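Filed under: Out and About / Labels & Pressings

September 23, 2019
By the Tuesday Crate staff

An Open Day at Idier Pressing, Pedlow

I've been buying records since I was eleven and until this month I had never seen one get made. So when Idier opened its doors to the public for a day I was on the early train to Pedlow with a sandwich and a tote bag, and I came home with the sandwich uneaten and the tote bag splitting at the seam. What a day!

Idier is in an old cannery at the bottom of the hill, ten minutes on foot from the station if you don't stop at the bakery (stop at the bakery). They've been pressing there for six years, mostly short runs for small labels, a lot of cumbia reissues, dub, spiritual jazz, and brass band records that sell out in a weekend and then haunt you online. Their open day in July filled up before I even heard about it, so this was a second try for those of us who missed out. Tickets were free but capped at 100, and we went around in groups.

The tour starts in the cutting room, and it's small. Six of us stood shoulder to shoulder while the engineer cut a side of a test lacquer, and I could happily have stayed in there until closing. You hear the music from the monitors, and if you lean in you also hear it, tiny and tinny, from the cutting head itself. The track was a slow organ number with congas way over on the left. She played us the first minute flat and then again with the low end pulled toward the center, and talked about why a bass line that swings wide between the speakers makes for a groove that needles hate. I have a couple of 45s at home that jump in the same place every time, and now I think I know why.

From there you walk through plating, where they ask you not to touch anything and nobody needed to be asked twice, and out into the press hall. It's loud and it smells like a hot iron. They have four presses, two of them automatic and two that still want a person standing at them. The puck goes in, labels top and bottom, the whole thing closes with a thump you feel in your shoes, and out comes a record with a ragged skirt of extra vinyl that gets trimmed off and ground up. They were running a double LP for Plurnia, a label I already love, on a smoky green. I asked if the green sounded different from the black and got a long, careful answer that came down to "we can't hear it, and we've tried."

The order sheet clipped to the press said 2,548. I wondered why such an odd number, and the operator said that Plurnia sells by subscription and simply orders what the subscribers have paid for, plus a box for the band to take on tour. I like that a lot.

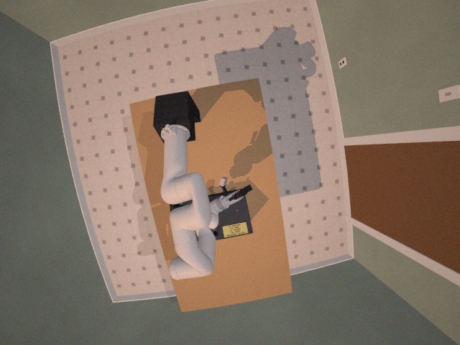 The listening room

Every run gets played before it ships. They don't play every copy, of course, but they pull records at set points through the run and somebody sits down with each one from the first groove to the last. The room has a carpet, two armchairs, a very good turntable and a deliberately ordinary one. The ordinary one gets used more. If a record only behaves on the expensive deck, they said, it goes back.

We got to try it. Everyone in my group was handed a sheet and a pencil and we listened to one side of a test pressing, writing down the time whenever we heard something wrong. I had five marks. The staff sheet for the same side had two. One of my five turned out to be a shaker, and another was the trumpet player breathing. The two real ones were a faint tick near the start and a little burst of noise before the last song, and I'd missed the tick completely. It's harder than it sounds, and I don't envy anyone doing it with the same record four times before lunch.

The afternoon set

After lunch everything moved across the yard to Guo Hall, which holds 700 and was comfortably busy without being packed. A seven-piece from up the coast played two sets, the first one mostly slow boleros with a baritone sax where you'd expect a voice, the second much faster and with people up out of their chairs by the second tune. They did one long piece in the middle that started as a waltz and ended up somewhere near Ethiopia, with the guitarist playing the same three notes for what felt like half an hour. I wanted it to go on longer. It isn't on their album. I asked.

The sound in there is warm and a bit boomy, and the best spot is on the left by the coat rack.

The shop

Open until five, cash or card. There's a rack of seconds with scuffed sleeves or off-center labels at very kind prices, and a wall of full-price stock from the labels that press there. I bought the Plurnia harmonium compilation, a seven-inch of steel pan covers, and catalog number 777, a live brass record whose sleeve notes are longer than the record. I've played the steel pan single every morning since I got back and my neighbor has asked what it is (in a good way, I think).

If you go

There's another open day planned for spring, and sign-up is through the Idier mailing list. Wear closed shoes, they won't let you into the press hall without them. Earplugs are handed out at the door. The cutting room is up a flight of stairs and there's no elevator, but the ground floor part of the tour is level all the way through and they'll pipe the cutting room audio downstairs if you ask when you book. The last train back from Pedlow leaves earlier than you'd think, so check it before the second set starts.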